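Pakden Table Fruit: data card

Release 8, May
Maintainer: Rostislav Jelínek
Annotation: Zuzanna Duda

Contents

The set covers small fruit placed on and around tableware. It holds 1603 labelled episodes and 2617 object entries. Each entry gives the fruit class, peel colour, surface marks and the plate it belongs with.

Fruit classes

Mandarins are recorded by peel colour in three grades: orange, yellow-orange and green-tinged. Dark specks and stem spots go in the "marks" field and do not count as damage.
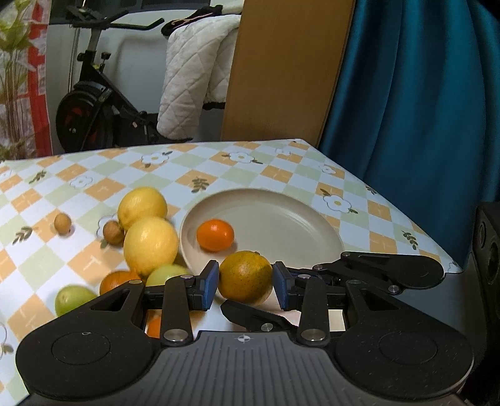

Small oval fruit that cannot be told apart by eye, such as kumquats and small tomatoes, share the class "oval_small". Do not split this class using file order.

Plates

Plate entries give rim type, colour and size (small, medium, large). Glare on the plate surface is noted as "soft" or "hard". Plates of the Fekby group have no size value before release 6.

Known problems

Peel colour was graded on two different screens, and 30 entries have conflicting values. Both are kept, separated by a semicolon. Fruit partly hidden by other items keeps its full class label.

Corrections go to the Pakden tracker under "fruit".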